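The bakery on the corner still smells of rye

Geetha Nadar bought Stanciu Bakery from the family that had run it for two generations. She had never worked in a bakery before. She had eaten there a lot, she says, and that was most of her qualification.

We talked at the back table, the one next to the flour storage, on April 8, 2023, after the morning rush had thinned out. She kept her apron on and got up several times to answer the phone. People call to ask whether there is any dark rye left, and on a Saturday the answer is usually no.

"I was a payroll manager," she says. "I did payroll for a company with 418 employees, and I was good at it. I liked the people. But I had been doing the same month over and over, and I could see the next one coming."

The bakery had been for sale for more than a year. The Stancius wanted to retire and their children had other jobs. A coffee chain looked at the space and so did a phone repair shop. Nadar asked the price while she was paying for a loaf, and Mrs. Stanciu laughed at her.

"She thought I was making conversation. I went back the next day and asked again, and she called her husband out from the back. He had dough up to his elbows. He asked me what time I get up."

She told him six. He told her to come back when she had tried getting up at two.

She took him at his word. For the whole of June she went to bed before her neighbors had finished dinner and walked over to the bakery in the dark. Mr. Stanciu let her weigh flour, then salt, then let her stand at the mixer. She still went to her office afterward. Her husband thought the experiment would last a week.

"I was so tired that month that I put my shoes in the refrigerator," she says. "But I didn't mind it the way I thought I would. You go out and the street is yours. The only other person up was the man who drives the newspaper truck."

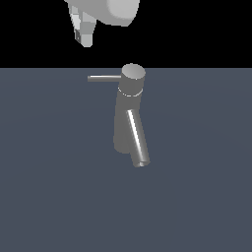

The sale took longer than the training. Her bank wanted three years of accounts, and the Stancius had kept theirs in a biscuit tin and several exercise books. Nadar spent evenings at their kitchen table typing figures into a spreadsheet. It was the one part of the job she already knew how to do.

"That's when I understood the business," she says. "You could see it in the books. The rye was paying for everything. The cakes looked nice in the window and lost money every week. He knew that. He said his wife liked making them, and he wasn't going to be the one to bring it up."

She dropped most of the cakes. The walnut roll stayed, and so did a plain poppy seed cake that Mrs. Stanciu still comes in to check on. Some customers were upset about it, and one wrote her a letter.

"Two pages, by hand, about an almond slice. I wrote back. I said I was sorry and I offered her the recipe. She came in and took it, and she still buys her bread here, so I suppose we're fine."

The bread is made the way it was made before. The starter came with the business and is listed in the contract between the oven and the delivery van. It lives in a lidded tub on the lowest shelf of the cooler and gets fed twice a day. Nadar kept a second tub at home for the first year in case she killed the first one.

Did she ever come close?

"Once. The cooler failed over a holiday weekend and I came in to a smell like nail polish. I threw nearly all of it away and kept one spoonful. Mr. Stanciu told me over the phone what to do. He was at his daughter's and he sounded delighted. I think he had been waiting for me to need something."

It took several days to bring it back. She sold white loaves and rolls in the meantime and put a note on the door. People read the note, she says, and then came in and asked for rye.

Flour has been the harder problem. The mill the Stancius used closed the winter after she took over, and the next one she tried sent rye that was ground too fine. The loaves came out gummy in the middle. She went through a lot of sample bags before settling on Bisia, a small mill two hours north that grinds coarse and delivers when the roads allow it.

"They're not cheap and they're not always on time. I've driven up there myself when we were down to the last sack. But I can call them and say this batch is drinking more water than the last one, and they know what I'm talking about."

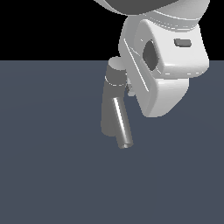

She has raised prices twice. The first time she was so nervous that she did it on a Tuesday, when it's quiet, and stood at the counter herself all day. Hardly anyone said anything. The second time there were more comments, and she answered them by showing people the electric bill, which was taped up next to the register for most of that winter.

"I don't know if that was professional. My old boss would have had a fit. But they could read it for themselves, and then we talked about their bills."

The best week the shop has had was the one before Easter last year, when they sold 657 loaves of the dark rye alone. Nadar has the number written on the wall beside the oven in pencil, under a column of older numbers in Mr. Stanciu's handwriting. His best is higher. She won't say by how much.

She has three people working with her now. One was there under the old owners and does the shaping faster than anyone. The other two came in asking for summer work and stayed. Nobody starts before two in the morning, and she closes on Mondays, which the Stancius never did.

"He told me I was throwing away a day's money," she says. "I said I was buying a day. He thought about it and said he should have done it thirty years ago. Then he said I was still wrong."

The wholesale side is small. A restaurant called Sosano takes 30 loaves on weekdays, and a grocery across the river, Uka, takes whatever she can spare toward the end of the week. Uka has asked for more. So far she has said no. It would mean a second oven, and a second oven would mean moving the counter forward and losing the two tables by the window.

"The tables don't make any money either," she says. "There's a man who has one coffee and sits there from eight until eleven. But I look at that window and I don't want it to be a wall with an oven behind it. Maybe I'll change my mind. Ask me when the lease comes up."

She misses some things about the old job. Paid vacation is one – she has taken nine days off in a row exactly once, and called in on most of them. She misses sitting down. Her knees have started to bother her, and she has bought the kind of rubber mat that dishwashers stand on, and then a better one.

Would she do it over again?

"I'd do it with more savings," she says. "And I'd have the cooler looked at first. I'd tell myself not to answer that letter at midnight, too, because the first version was not polite. It's still in a drawer somewhere."

The phone rings again. She listens, looks over at the shelf and tells the caller there's one small loaf, and that she can hold it until noon.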